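Support > Student Accounts > Scholarship Portal > Closed tickets

Portfolio upload fails at final step, Brellwood scholarship form

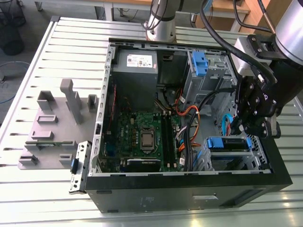 Reported problem

Opened February 19, 2022 by Zulmira Mota, graphic design major, Tapia campus. Applicant attaches portfolio PDF, clicks Submit, gets "Session expired" and loses the essay text. Same result in 2 browsers.

Log

1. Checked account status. Enrollment active, major code correct, no holds.
2. Checked file. 11 pages, within the limit (up to 800 MB per applicant). File name contained an accented character. Renamed and retried — same error.
3. Pulled server log. Upload completes, then the form token is rejected. The token was issued by the old Grulov login page, which the applicant had bookmarked in November.
4. Had applicant delete the bookmark, clear cookies for the portal and sign in from the student home page. Submit went through, confirmation number issued.
5. Essay text recovered from the draft table and pasted back in by P. Menon. Applicant confirmed the wording.

Status: closed. Redirect for the old login page requested from web team — separate ticket.

Comments (3)

Zulmira Mota: Confirmation email arrived. Thank you.

basow_transfer: Same error on the transcript upload. Step 4 fixed it.

Parvathi Menon: Redirect is live. Old bookmarks now go to the current login.

4 shares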